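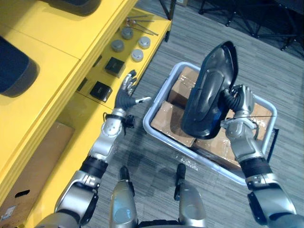

Tote by the yellow shelf. Three boxes still in plastic film, plus the big black cover.

9 October 2023. Small thread about my spare parts corner, because some of you asked how I keep it in order. Short answer: I don't, but I am trying.

The yellow shelf came from the Skola sale in July. I wanted gray, they had only yellow. Now I like it very much, I find it even when the light is bad.

My rule is one tote for one order. When the order is complete, everything goes from the tote to the shelf and the tote is free again. Last month I had four totes waiting, so you can see how well the rule works.

Please leave the plastic film on the boxes until you need what is inside. I used to open everything on the first day, very happy, and then the small screws were all over the carpet. Striped carpet is terrible for finding screws.

The curved cover is the difficult piece. It is shiny and it takes scratches from almost everything. I don't like to put it flat under boxes. It goes in last and comes out first.

Does somebody know a good way to store such round covers? I tried hanging one on a hook and it fell in the night. I thought it was a burglar.

About labels: I write the order number on paper tape and put it on the short side of the box. The last one was 804. Before, I wrote on the top, and then of course the next box stood on it.

Weight: the shelf from Skola is sold for up to 300 kg. I will not test this. Heavy things stay on the bottom, also for my back.

Someone asked about Aerts totes against the Piston ones. I have had both. Aerts has the nicer rim for the fingers, Piston stacks better. For the floor I take Aerts.

Next job is the drawer with the old cables from Clelatlow. I have moved it two times already without opening it. Maybe on the weekend.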